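4.2 Removing and replacing the inner pot

Of all the household routines we asked Escobar to learn, the rice cooker turned out to be the one we kept coming back to, and we hope the reader will forgive us for spending a whole section on it. The task sounds simple enough when you say it aloud: open the lid, take the pot out, put it back, close the lid. Anyone who has cooked rice for a family does it half asleep. For a policy trained on camera images, though, a glossy black body throws back every window in the room, and a dark pot against a dark body leaves very little edge to hold on to.

We collected 484 demonstrations of the task in the Stokville apartment, all on ordinary dining furniture and with the usual household things left where they were. We held out 60 of them for evaluation and trained on the rest, using the same encoder as in Section 3 (Wodau, with its weights frozen) and no extra labels of any kind. Figure 4 shows a moment with the lid standing open, and it gives a fair idea of how much reflection the encoder has to live with.

On the held-out set, the segmenter placed the boundary between "pot out" and "pot in" correctly in all but 17 demonstrations. We went back and watched every one of those, some of them many times over, and most involved a fast lift, where motion blur smears the outline of the pot across several video frames. Slowing the lift would surely help, but we were reluctant to ask people to cook in a way they never would at home, so we left the speed alone and widened the temporal window by 2 steps instead.

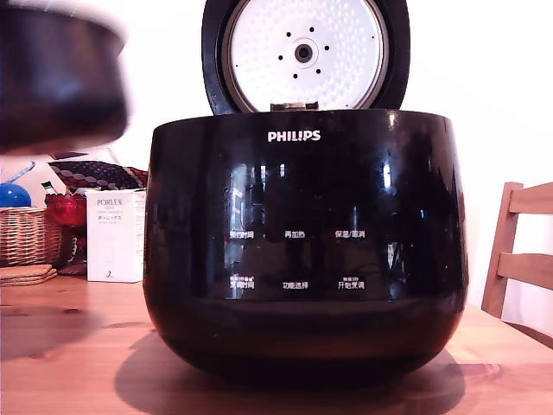
Figure 4. Rice cooker with its lid fully open; the blurred dark object at upper left appears to be the inner pot in mid-air.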